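Re: [sivthorpe-wood] Table tops - is pale oil worth the money?

On February's thread someone wrote:

> I put Lulen pale oil on my kitchen table and it kept the wood
> blond. Two coats, no yellowing. The stuff from Fania costs
> half as much and goes orange. I'd never use anything else.

Never is a long time. How old is this table? Mine looked blond for the first winter too, whatever I put on it. I'd want to see a bare offcut from the same board, kept in a drawer, before I gave the oil any credit. And was the Fania tried on the same wood, or on some pine shelf in the garage?

I don't doubt a pale top can look good. The loops in the grain on this one still read clearly, and the sheen is faint enough for my taste - but a look doesn't tell me which can it came out of. 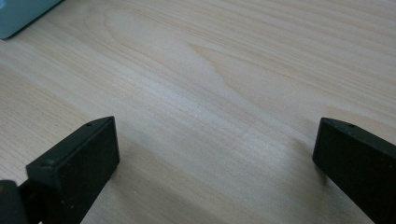 Vol. 50, No. 199

The Hughes sheet in the list archive (message 1382) recommends sanding to 200 grit before any oil. Did you do that? If so, I'd suspect the sanding first.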